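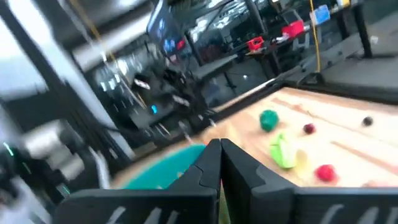
Will a Robot Ever Put the Groceries Away?

My mother used to say that the shopping wasn't done until the bags were folded, and I have thought of her often this month, having spent a good long morning at Lytvynenko watching robots deal with a table of pretend fruit and veg.

You'd think a cherry would be easy (my grandson managed one at two). But Larysa Yurchenko, the engineer who kindly put up with my questions, told me small round things are a proper nuisance. They roll, they hide behind one another, and the gripper itself gets in the way of the view.

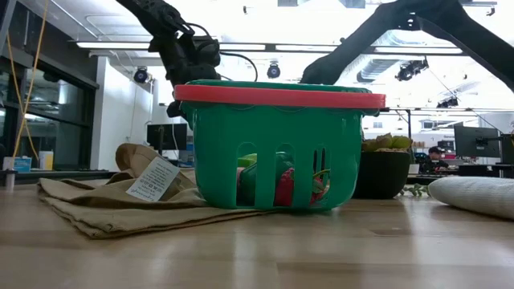 Peppers in the basket, with a canvas tote alongside.

Still, rigid toys are the kind part of the job. Cloth and bags are where it gets tricky, Larysa says, as they never land in the same shape from one try to the next. Her team has been through up to 2000 tries since September, and she laughed when I asked how many she'd show her own mother. "Maybe 16," she said.

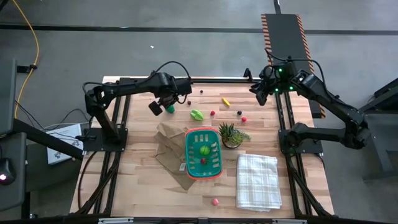
Two arms share the one table, succulent and all.

I asked the question everybody wants answered - when can I have one at home? Cloltska, a start-up hoping to sell to corner shops, talks of shelf-stacking trials in three years. Larysa is more careful. A shop, she says, at least keeps its tins where you left them, while a kitchen has school notes and odd socks and somebody's half-eaten toast, and every house has its own idea of where the tea towels live.

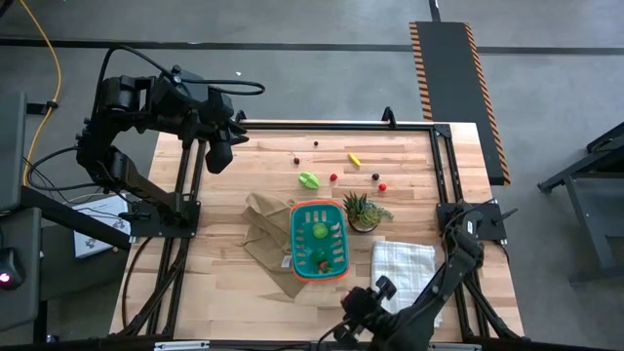

A folded towel, a basket and plenty still to pick up.

So for now I'll keep unpacking my own shopping, and grumbling about it. Larysa tells me she still does hers by hand too, usually with the radio on, and the bananas always go in last.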